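Caderno de ensaios — sabões de barbear, dezembro

Lote 2 da base Tremari. Saponificação a quente, estearina e óleo de coco, mistura de KOH e NaOH. Massa total no reator: 2,000 kg. Rendimento após moldagem: 1,068 kg em taças, o resto em barra para corte.

Espuma medida em proveta, água destilada, 40 °C. Volume inicial 598 ml. A queda aos cinco minutos ficou dentro do que a Natsumi tinha obtido com a fórmula anterior. Com água da torneira a espuma fecha mais depressa e fica seca nas bordas — repetir com EDTA.
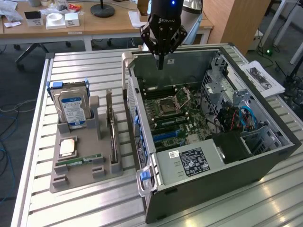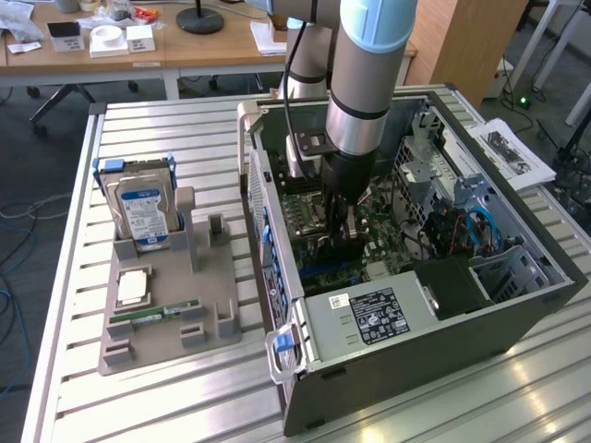
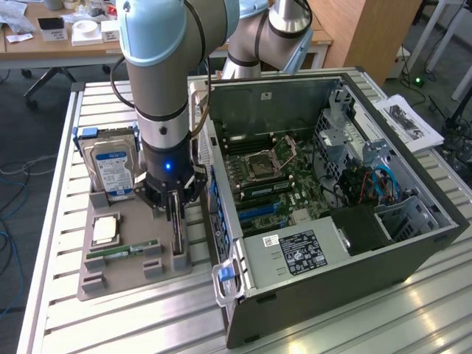

Bancada de alumínio, braço e garra, três vistas.

pH a 1%: 9,9. Aceitável, mas o Masanobu prefere esperar a cura completa antes de fixar o valor na ficha.

Taças de porcelana da Kikuchi: o vidrado interior é liso demais e o pincel patina. As da Lisport têm estrias no fundo e carregam melhor, com menos voltas. Uma delas apresentou fissura fina junto ao pé depois do banho quente. Separada para devolução.

Perfume: a lavanda acelera o traço quando entra acima de 70 °C. Baixar para 60 °C e mexer à mão.

Pendente:
— pesar de novo as barras após quatro semanas
— pedir à Nabila a ficha de alergénios da essência
— confirmar com a Stultard o diâmetro da tampa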